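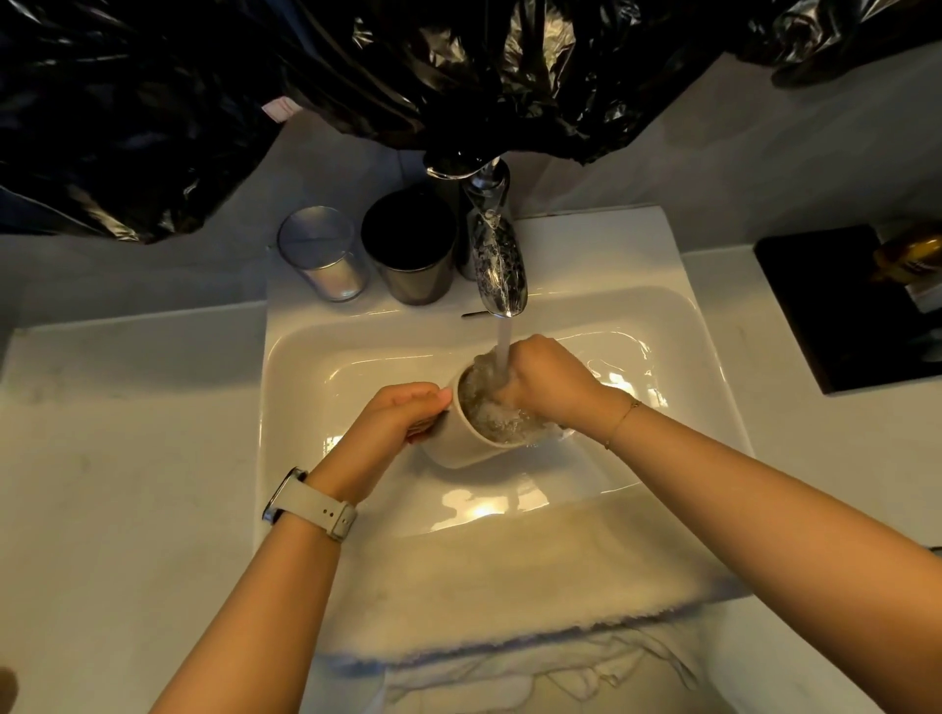 《Mitik》手绘动画原作背景画 第689号镜头“退潮后的码头”
附原始铅笔构图稿、Modport可拆换画框及Griner出具的来源说明书

售价:2000欧元(含画框,不含运费)
库存状态:孤品,在架
类别:动画原作 / 背景画 / 水粉
制作方:Mateos动画工作室
绘制:Encarnación Collado
构图铅笔稿:Teodoro Pangilinan
画框装配:Manikandan Nair

关于这件作品

喜欢手绘动画的朋友,多半都有过这样的经验:片子看完好几年,故事讲了什么已经模模糊糊,可是某一个空镜头,天是什么颜色,水面上有没有光,却一直留在脑子里。《Mitik》里这个退潮后的码头,对我们店里好几个人来说就是这样的画面。小绒鸭Mitik离开鸟群以后第一次自己上岸,镜头先给了整整一段没有角色的码头,潮水退到很远,木桩露出长满藤壶的下半截,一条小船歪着躺在泥滩上,缆绳松松地垂着,然后才听见它的脚步声,啪嗒啪嗒地从画外走进来。现在上架的就是这段空镜所用的那张背景画,真正在拍摄台上用过、拍进了片子里的那一张。

整幅画用不透明水粉画在300克的热压水彩纸上,远处的天和海用了很薄的湿画法,颜色从灰紫慢慢过渡到一种偏暖的杏黄,纸的底色在云边上还透得出来;到了近处的泥滩和木桩,颜料就厚起来,干笔一道一道扫过去,斜着光看能看到笔毛留下的纹路。这种由薄到厚的画法是Collado女士的老习惯,她在Mateos画了大半辈子背景,别人学她的配色学得很像,可是那种从远到近慢慢“站起来”的颜料厚度,很少有人学得来。在屏幕上其实看不太出来,拿到手里才知道,我们每次给客人看原作,都要劝人家侧过身来,对着窗户看一看。

片子里观众看到的,只是这张画中间偏右的一块。那个镜头有一段很慢的横移,所以原画比银幕上的画面要宽不少,左边多出来的一大段堤岸和晾网的架子,成片里几乎一闪就过去了,有些地方根本没有进过画面。Collado女士却照样画得一丝不苟,网架上补过的网眼、堤石缝里长出来的草,一样都不马虎。后来Pangilinan先生跟我们聊起来,说当年他还劝过她,说左边那一截反正拍不到,随便铺个底色就好,她只说了一句“Mitik走过来的时候总要看得到吧”,就接着画下去了。

铅笔构图稿

随画附上的是同一镜头的构图铅笔稿,Teodoro Pangilinan画在11号规格的动画纸上,打孔保留完好,没有裁边。构图稿上能看到他用蓝铅笔打的透视线,用红铅笔标的横移起止位置,还有Mitik入画时脚下落点的几个小叉。纸的右下角有导演Crescencio Goicoechea的签字,旁边一行潦草的字,写的是“水再退远一点”。您对照背景画来看就会发现,水线确实比铅笔稿里退得更远,泥滩也因此宽了许多,整个画面一下子就空旷了。一张画改在哪里、为什么好看起来,两张放在一起看,比我们在这里写多少字都清楚。

因为横移的关系,构图稿是由两段纸接起来的,接缝处用的是当年的纸胶带。胶带已经发黄,黏性也弱了,我们请修复师看过,建议保持原样,所以没有更换,只在背面加了一条无酸的和纸作支撑。如果您将来打算单独装裱铅笔稿,请一定先跟装裱师傅说明这一点,不要让他顺手把旧胶带揭掉,那条胶带底下正好压着一段红铅笔的标记。

品相

我们一向愿意把品相写得啰嗦一些,免得您收到以后失望。

背景画:整体品相良好,颜色饱满,没有褪色。上边缘留有定位孔和拍摄台压痕,四周空白处有颜料试色的小色块,这些都是制作过程中留下的,我们没有做任何清理。左下角空白处有一处浅浅的水渍,没有伤到画面。木桩一带颜料最厚的地方有极细的裂纹,需要凑近了才看得到,状态稳定,没有起翘。背面有铅笔写的镜头编号689和工作室的蓝色印章,印章盖得有点歪,油墨清晰。

铅笔稿:纸张轻微泛黄,属于正常的年份变化。有一道横向的软折痕,应该是当年夹在文件袋里留下的。边角有图钉孔。红、蓝铅笔痕迹清晰,没有擦抹过的地方,除了导演签字上方有一小块橡皮擦痕,原先写的是什么,已经看不出来了。

赛璐珞:本件不含角色赛璐珞片。这段镜头开头是空镜,背景画单独成立,我们觉得不必另外配一张角色片来凑成一套。市面上有些卖家会用别的镜头的赛璐珞搭配背景出售,看上去热闹,可是角色的光影方向和背景往往对不上,懂行的朋友一眼就看出来。假如您手里正好有《Mitik》的角色片,想自己搭配着陈列,也欢迎把照片发给我们,我们帮您看看是哪一段的。

画框

画框用的是Modport的可拆换系列,白蜡木外框,哑光清漆,正面配防紫外线的亚克力板,卡纸和背板都是无酸材料。选这个系列是Manikandan Nair的主意。他做装裱做了很多年,经手的动画原作数不清有多少,最怕的就是背景画被死死地封在框里,过几年颜料需要检查,或者主人想换个方式陈列,只好连框一起拆坏。Modport的好处在于背板用旋扣固定,不用钉子也不用胶,自己在家里铺块干净的布,慢慢就能打开。

背景画用和纸小铰链悬挂在卡纸后面,画心和亚克力板之间留了隔条,颜料不会碰到板面,这对水粉来说特别要紧。水粉怕潮又怕蹭,一旦贴在板上,天气一热就可能黏住,揭下来的时候会带掉颜料。卡纸的开窗我们犹豫了很久,本来想按成片的画面比例来开,只露出观众熟悉的那一块,挂起来跟银幕上一模一样;后来还是舍不得左边那段堤岸,就把整幅画都露了出来,连定位孔那一条也留了一点点边。如果您更喜欢按银幕画面来看,可以在下单的时候备注,我们另外给您裁一张卡纸,不加钱,换起来也方便。

铅笔稿不装在框里,单独放在一个无酸文件夹中,外面再套硬壳函套。函套的布面是灰绿色的,跟片头字幕的底色很接近,这个是我们自己的一点小心思。

来源

这件作品来自Valeriano Bermúdez先生的旧藏。Bermúdez先生当年在Mateos负责摄影台,片子拍完以后,工作室搬家,很多背景画没有地方放,就由各部门的人自己挑几张带回去留作纪念。他挑的这一张,自己说是因为拍那段横移的时候,整整拍了一个晚上,一格一格地摇手柄,摇到后来闭着眼睛都知道哪根木桩该出来了。画一直收在他家书房的平柜里,没有挂过,所以颜色保存得这么好。

Bermúdez先生愿意转让的时候,我们专门去拜访过他,他还翻出当年的摄影表给我们看,表上第689号镜头那一栏,横移的格数和铅笔稿上的标记对得上。摄影表原件他想自己留着,我们征得同意以后做了复印件,随作品一起附上。来源说明书由Griner出具,写明作品名称、镜头编号、绘制者、材质、流传经过,附有复印件和正反面照片,并由Bermúdez先生亲笔签名。以后您若要转让或者投保,这份文件请务必和作品放在一起。

影片本身

可能有些朋友是先看到画、还没看过片子的,容我们多说几句。《Mitik》是Mateos工作室完全手绘的一部长片,故事很简单,讲一只小绒鸭在换羽的季节跟丢了鸟群,沿着海岸一路找回去。片子里对白很少,角色也不多,倒是海岸一路在变,从礁石、沙滩、盐沼一直到有人住的小港口,所以背景画的分量格外重。Goicoechea导演常说,这片子真正的主角是天气。背景组的颜色脚本是跟着潮汐排的,涨潮的段落偏冷,退潮的段落偏暖,“退潮后的码头”刚好在全片最暖的一段里,后面紧接着就是那场夜雨,颜色一下子沉下去。把这张画和夜雨的几张排在一起看,会觉得Collado女士像是在调一支很长的曲子。

夜雨那几张背景我们也经手过,已经找到了新主人,这里就不再列出了。

陈列和保养

挂画的地方请避开直射的阳光,也不要挂在暖气、壁炉或者空调出风口的上方。亚克力板防紫外线,可是防得住多少总有个限度,朝南的窗户边上还是不建议挂。厨房和浴室就更不用说了,水汽对水粉的伤害是慢慢来的,等看到纸起波浪的时候往往已经晚了。

灯光方面,用色温偏暖、显色好的LED射灯就很合适,从斜上方打下来,近处木桩上的厚颜料会显得特别有精神。灯不必一直开着,客人来了打开,平时让它歇一歇。

擦亚克力板请用干净的超细纤维布,轻轻地擦,不要用玻璃清洁剂,也不要把任何液体直接喷在板上,液体会顺着边缘渗进框里。灰尘重的时候先用软毛刷扫一扫再擦,不然灰粒容易把板面划花。

铅笔稿翻看之前请洗手擦干,不必戴棉手套,棉手套反而容易勾到纸边。看完平放,别卷,也别竖着塞在书架上。

如果打开画框检查,请把画框正面朝下放在软布上,旋扣依次松开,背板往上提,别往旁边推。画心后面的和纸铰链很薄,但是够结实,不要拉扯就好。要是有一点点没把握,就先给我们写信,Nair会很耐心地一步一步告诉您怎么做,他回信有时候比作品说明还长。

包装和运输

作品连框一起放进定制的木箱,四角有缓冲,画面朝向在箱外标明。铅笔稿和文件另外装一个硬壳盒,同箱寄出。运费按目的地单独报价,包含全程保险。夏天最热的七月我们一般不发水粉作品,车厢里温度太高,您若在那段时间下单,作品会先替您留在恒温库房里,等天凉一些再发,期间不收保管费。

也欢迎到店自提。来之前请打个招呼,我们好把画提前从库房里取出来,放在靠窗的桌子上,下午三点以后光线最好。当面看过再决定,完全没有关系,看了不买也没有关系,我们是真的喜欢有人来看它。

收到以后请当着送货人员的面检查木箱外观,有破损就拍照,并在签收单上注明。箱子先不要急着扔,以后搬家用得着。

付款和退换

接受银行转账和信用卡。需要分期的朋友可以写信来商量,付清以前作品由Griner代为保管,来源说明书在付清时一并签发。

如果收到的作品与说明不符,请在收货后尽快联系我们,我们负责安排取回并全额退款。颜色因为屏幕不同而有些出入,这个很难避免,所以下单前我们可以在自然光下另外拍几张给您看,想看哪个局部,尽管说。

常被问到的几件事

画上有没有Collado女士的签名?
正面没有。工作室的规矩是背景画不签名,她也从来没有破过例。背面的铅笔编号是她的字迹,那个“9”的尾巴拐得特别长,看过她其他背景画的朋友都认得。来源说明书里有背面的照片。

能不能请她补签?
我们问过,她很客气地谢绝了,说画的时候没签,现在也就不签了。我们尊重她的意思。

画框可以不要吗?
可以,价格会减去画框的部分,画心改用无酸夹板平放寄出。不过水粉裸着收藏要多费些心,平柜里最好再垫一层玻璃纸,画面上方不要压东西。

可以用来印刷或者做周边吗?
很抱歉,不可以。您买到的是原作这件实物,画面的著作权仍归Mateos工作室。自己拍照、跟朋友分享当然没有问题,出版或商用请直接与工作室联系。

还有没有同一段落的其他作品?
同一场戏里还有一张小尺幅的网架特写,目前在修复师那里,处理好以后会上架。想要先看的话,可以在咨询时留下联系方式,我们会在上架之前通知您。

咨询这件作品时,请注明“Mitik 689”,方便我们把来信转给经手的同事。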